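Dotden: a listening log of home-recorded music

Version 2. Last updated 2026-06-09.

What's in it

Dotden is a list of 1569 songs made by people recording at home, with notes on each one by the people who listened. Most of it is guitar pop, folk and the sort of bedroom synth music that gets forty plays and deserves forty thousand. There is no audio in the files. You get the artist, the title, where we found it, the length, the key where someone could work it out, and a few lines about what the song does and why somebody on the list liked it.

I started it because I kept losing track of lovely things. A song would turn up on a local station's late show, I'd write the name on an envelope, and the envelope would go out with the recycling. Wai-kit Yip had been keeping a spreadsheet for years (beautifully neat, colour for every mood!) and mine was a text file full of swearing, so we put the two together and tidied up from there.

Files

songs.csv: one row per song
notes.csv: one row per listener note, joined to songs by song_id
artists.csv: names, spellings and links, where the artist is happy to be linked
tags.txt: the 17 tags we allow, with a line on each
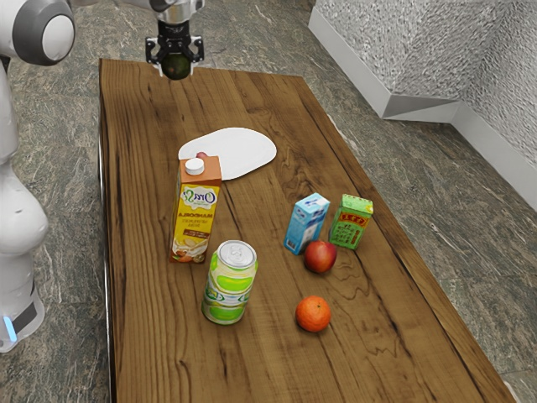

Everything is UTF-8, comma separated, with a header row. Dates are year, month, day. Please open the files in something that won't mangle the Scandinavian letters. Gøran Magnusson has three songs in here and in version 1 his name was spelt four ways, for which I have said sorry.

Columns in songs.csv

song_id: a number, never reused
title: as the artist writes it, capitals and all
artist_id: see artists.csv
found_on: radio, gig, tape, web, friend
length_s: seconds
key: blank if unsure, and it's blank a lot
tags: up to five, separated by semicolons
first_heard: the month one of us first played it

About the tags

This is the bit I love most. We argued over the tags for a whole winter and I'd do it again. "Kitchen" means you can hear the room. "Late chorus" means the chorus doesn't come until after the two-minute mark, and there are so many more of these than you'd think. "Choir of one" is a single singer stacked up on themselves; start with the Votau songs if you want to hear how far that can go, they're glorious.

"Sad but quick" was Lovisa Hellström's idea and is now the biggest tag of the lot. If you only ever filter by one thing, filter by that and put a good pair of headphones on.

Listener notes

Notes are left as they were written, apart from spelling. Some run to a page. Some say "the drums!!" and leave it there. Each song has at least one, and a handful have notes that flatly disagree, which we keep. Ottar Forsberg and I have never once agreed about Viklund's second tape and both of us are in the file at length.

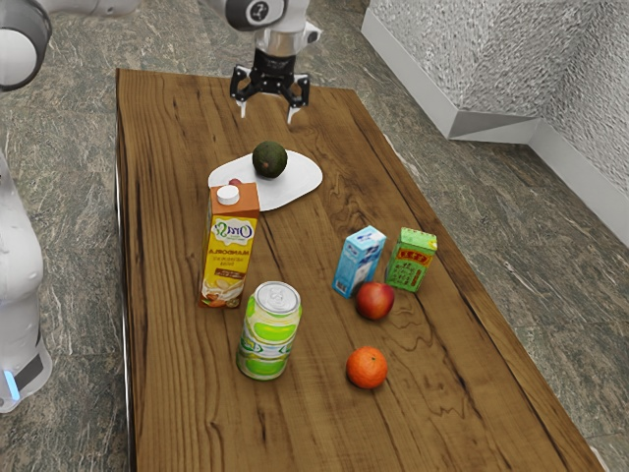
Eskil Söderlund wrote in to say that the key column is the weakest part, that half the tape songs run a little fast so a song marked E flat was very likely played in D, and that we should add a column for tape speed before anyone tries to play along. He's right, and he sent in a pile of corrections as well, which are all in this version. The speed column is planned for September.

Known gaps

Far too little from before people had cheap recorders. Hardly any brass. Lyrics languages are guessed for some of the older tapes, and instrumentals are marked "none" in the language field, which trips up a few tools that read it as missing. Drurnent appears both as a solo name and as a band, with separate artist_ids, and they really are different people.

Using it

Copy it, chop it up, make a radio show out of it. The notes belong to the people who wrote them, so keep their names on if you quote them. If an artist asks to come out, we take them out in the next version and leave the song_id empty.

Sending songs in

One song at a time, please, with a note. The note matters more than the tidy columns, we can fill those in. Songs you made yourself are very welcome, but somebody else has to write the note.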